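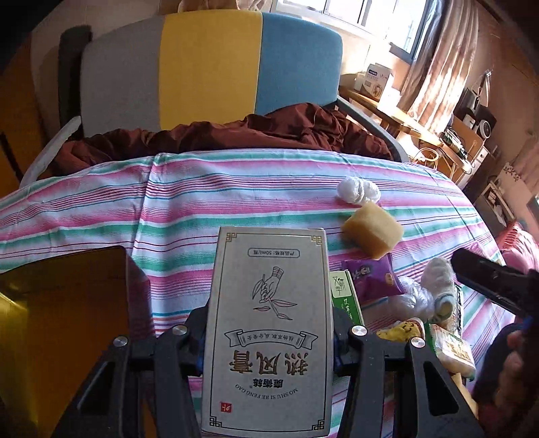
Last touched March 22, 2020. Still a bit rough, sorry, will tidy when I get a minute.

# clundska-trips

Travel notes, bus times and walking routes for Clundska and the villages round the lake. Plain text and CSV, no app. Began as a folder on my laptop, got too big to email to people.

## What's in it

- `places.csv` - 2,930 rows. One row per stop, viewpoint, café, spring, ferry pier, guesthouse
- `routes/` - 16 walking routes as GPX, plus a short text note for each
- `buses/` - timetables typed up by hand from the boards at Edville station
- `notes/` - longer bits of writing. Uneven. Some are two lines
- `old/` - stuff I havent sorted. Don't rely on it

## Columns in places.csv

| column | meaning |
|---|---|
| `id` | number, never reused |
| `name` | as on the sign, local spelling |
| `kind` | cafe, pier, spring, view, bed, stop, other |
| `lat`, `lon` | decimal degrees |
| `fee` | local money, blank = don't know, 0 = free |
| `season` | all, summer, winter |
| `checked` | y if I went myself, n if from a leaflet |

Blank fee is NOT free. People keep getting this wrong and turning up at the baths with no cash.

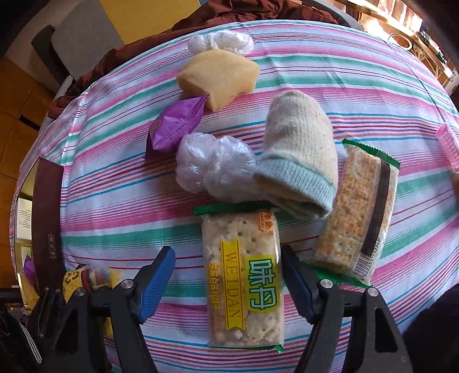
Rows marked `n` come mostly from the Cetero ferry leaflet and the tourist desk in Edville. Leaflet is good on piers, bad on opening hours. If the two disagreed I went with the desk.

## Getting started

```
unzip clundska-trips.zip
cd clundska-trips
python show.py --kind spring --season winter
```

Needs Python 3, nothing else. Or just open the CSV in a spreadsheet. Watch the encoding, it's UTF-8 and some spreadsheets mangle the accents.

## Known problems

- Cho pier is in there twice (upper and lower landing). Both real, names are the same, leave them
- Route 2 crosses a field which is shut at lambing time. Go round by the road, adds 200 m
- Winter buses: last one back from the springs leaves before the baths close. Check before you get in the water
- Guesthouse prices date from September and have probably gone up
- Heights in the GPX files are off near the gorge. Phone lost signal, never redone
- some `kind` values have a trailing space, strip them first

## Not covered

Car parks. Skiing. Anything past the Cho tunnel, different valley and different bus company. Restaurants in Edville proper, far too many and they change hands all the time.

## Before you use this

Timetables are a snapshot. Lots of services are changing or stopping at the moment so ring the station first. Routes are walked in one direction only, signs may not make sense the other way round. Route 16 has a ladder on it, not one for dogs or small kids.

## Corrections

Open an issue with the `id` and what's wrong. Date of your visit helps, so does a photo of the board. For new places please send the full row, I can't look up coordinates for eveyone.

Don't renumber the ids. The walking notes point at them.

## Licence

Text and CSV: CC BY 4.0. Script: MIT. The leaflet itself isn't included, pick one up at the pier.

## To do

- split cafés by village
- re-walk the gorge bit
- summer ferry times, once Cetero put them up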